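Why Does Milk Go Sour?

Have you ever poured milk on your cereal, taken a big mouthful and gone "BLEURGH"? Then you've met some of the busiest little creatures in your kitchen! They're called bacteria, they're far too small to see, and what they do to milk is amazing (even if it tastes awful on cornflakes).

What's in milk, anyway?

Milk looks like one smooth white liquid, but it's a mixture of lots of things. Most of it is water. Floating in the water are tiny blobs of fat, which make milk taste creamy. There's a sugar called lactose, which gives it a slightly sweet flavour. And there are proteins, which help your muscles and bones to grow.

The main protein in cow's milk is casein (say it "KAY-seen"). Casein likes to clump up into teeny balls. When light hits all those balls and blobs of fat, it bounces off in every direction, and that's what makes milk look white. So the colour of milk is really a trick of the light!

Meet the milk munchers

Bacteria are living things made of just one cell. Lots of different kinds can live in milk, and one group is called lactic acid bacteria. Their favourite food is lactose. They gobble it up and turn it into lactic acid, and acid tastes sour – think of lemon juice or vinegar.

When enough acid builds up, something strange happens to the casein. Those teeny balls used to push each other away, but now they start sticking together. They make bigger and bigger lumps, and the milk goes thick and chunky. The lumps are called curds, and the watery part left behind is called whey. Yes, just like Little Miss Muffet's lunch!

How do we keep milk fresh?

Before milk gets to the shops it's usually pasteurised. That means it's heated up for a short time and then cooled down quickly. The heat kills the germs that could make us sick, and plenty of the souring ones too. A few tough ones can survive, though, and new ones can get in once you open the milk.

That's why your fridge is so important. Bacteria love being warm. In the cold they slow right down, like a lizard on a chilly morning, so the milk stays good for longer. Put it away as soon as you've finished pouring!

Milk is sold in all sorts of containers all over the world. There are glass bottles, plastic bottles, bags and cartons like this one, with fields and a little tree printed on it.

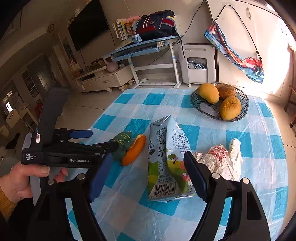

Try it: make your own curds

You don't have to wait for bacteria – you can make curds in minutes by adding the acid yourself. Ask a grown-up to help with the warm milk.

You will need:
- a cup of full cream milk
- 2 tablespoons of white vinegar
- a spoon, a bowl and a clean tea towel

1. Ask your grown-up to warm the milk until it's steaming but not boiling, and pour it into the bowl.
2. Add the vinegar and stir slowly. Watch closely!
3. When you see lumps, let everything sit for 10 minutes.
4. Tip it through the tea towel over the sink. The whey runs out and the curds stay behind.

Don't eat your curds, but do give them a squish. You can press them into shapes and leave them to dry for a few days, and they'll go as hard as plastic. People once made buttons this way!

Written by Hiba Akl for Ovside Young Science. Questions? Ask your teacher or write to us at Ovside, Endville | © Ovside | Back to top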